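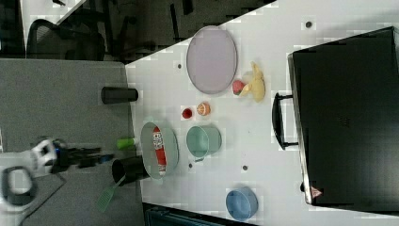 Play food, plate and bowl on the white table, with the black case alongside.

Play Equipment and Soft Furnishings Inspection - Checklist with Comments
Brulcombe Family Centre, ground floor
2022-07-07
By Réka Boros

Scope: all loose toys, role-play sets, low furniture, storage and floor coverings in the two playrooms. The outdoor area is covered by its own sheet. Items are marked Pass, Action or Remove. Comments follow each item where there is something to record.

Previous inspection: March. Items open from that inspection: 1.4, 3.2 and 4.1.

SECTION 1 - LOOSE TOYS AND ROLE-PLAY SETS

1.1 No small parts accessible to children under three - Action
Every item in the under-threes room was tried in the small parts cylinder. Two wooden pegs from the Prilora shape sorter fitted fully inside. Both have been moved to the older children's room. The sorter is not to be used in the under-threes room without its full set of larger pegs.

1.2 Play food free from splits, bite damage and sharp seams - Pass
Seams checked by running a thumb along the full length. Hollow pieces squeezed to test for splitting. Discard any piece that whistles or takes in water.

1.3 Play crockery free from chips and cracks - Pass
Rims and bases checked. Light surface scratching is acceptable. A crack of any length is not.

1.4 Paint and coatings sound - Remove
Flaking on the roof of the painted garage, reported in March and now worse. Taken out of use and labelled. Do not repaint on site.

1.5 Soft toys: stitching, eyes and noses secure - Pass
Pull test by hand, ten seconds on each fixing. One bear had a loose ear and was restitched before the end of the visit.

1.6 Battery compartments closed with a screw - Action
The till in the shop corner is closed with tape. Screw missing. Remove the batteries until a screw of the correct size is fitted. Button cells are not permitted in any toy in either room.

1.7 Cords and strings no longer than 22 cm in the under-threes room - Pass

SECTION 2 - CLEANING

2.1 Cleaning record kept up to date - Action
Entries are complete up to week 5 of the term and patchy after that. A blank line will be read as not cleaned. Initials are needed, a tick is not enough.

2.2 Hard toys washed in warm water and detergent, rinsed and air dried - Pass
Draining racks in place. Toys should not go back into closed boxes until fully dry.

2.3 Mouthed toys set aside for washing during the session - Pass
The lidded tub is in use and staff knew where it was kept.

2.4 Dressing-up clothes laundered - Action
No record found. Enter the date of each wash on the same sheet as 2.1. Hats should be wiped inside after each session.

SECTION 3 - FURNITURE AND STORAGE

3.1 Low tables stable, edges rounded, tops undamaged - Pass
Each table rocked from all four corners. Folding legs opened and locked twice.

3.2 Tall units fixed to the wall - Action
The Putelwood bookcase, 89 cm wide, has one bracket out of two. Open since March. The second bracket is on site but not fitted. Until it is, the upper shelves are to be kept clear and heavy books stored at the bottom.

3.3 Chairs sound, no wobble, feet capped - Action
Of 37 chairs, three have lost a rubber foot. Stack these separately. The supplier, Afolabi, sells caps in the right size.

3.4 Toy chest lids stay open unaided and leave a finger gap when shut - Pass
The stay on the blue chest is stiff but holds. Oil lightly and check again at the next visit.

3.5 Drawers have stops - Pass

3.6 Storage boxes light enough to be lifted by one adult - Pass
The box of wooden blocks is close to the limit. Split it between two boxes if more blocks are bought.

SECTION 4 - FLOOR COVERINGS AND CUSHIONS

4.1 Rugs flat, non-slip, no curled edges - Pass
New underlay has been fitted to the reading corner rug. Closed from March.

4.2 Fire labels present on cushions and beanbags - Action
Labels missing from two floor cushions. If the purchase record cannot be found, replace them.

4.3 Beanbag zips without pullers - Pass
Inner liners present. No beads found loose in the outer covers.

4.4 Interlocking mats complete and clean underneath - Action
Lift and sweep monthly. Grit had collected under the mats by the door and the surface there is wearing. Border strips 80 cm long are needed on the door side.

SECTION 5 - RECORDS

5.1 Toy inventory matches the contents of the rooms - Action
Donated items have not been added. Each donated toy must be checked for a safety mark and entered before use. If there is no mark and the maker cannot be identified, do not accept it.

5.2 Instructions and warnings kept - Pass
Held in the grey folder, office shelf.

5.3 Accident book reviewed for entries linked to equipment - Pass
One entry, a trapped finger in a folding chair. The chair has been withdrawn.

Order of work: 3.2 and 1.6 before the next session, 1.1 and 4.2 within two weeks, the rest by the end of term. Return the signed sheet to the office with the date of completion against each action.

Related items
Outdoor Play Area - Monthly Checklist
Small Parts Testing - Guidance Note
Cleaning Record Sheet (blank)
Donated Toys - Acceptance Form
Kitchen and Servery Inspection - March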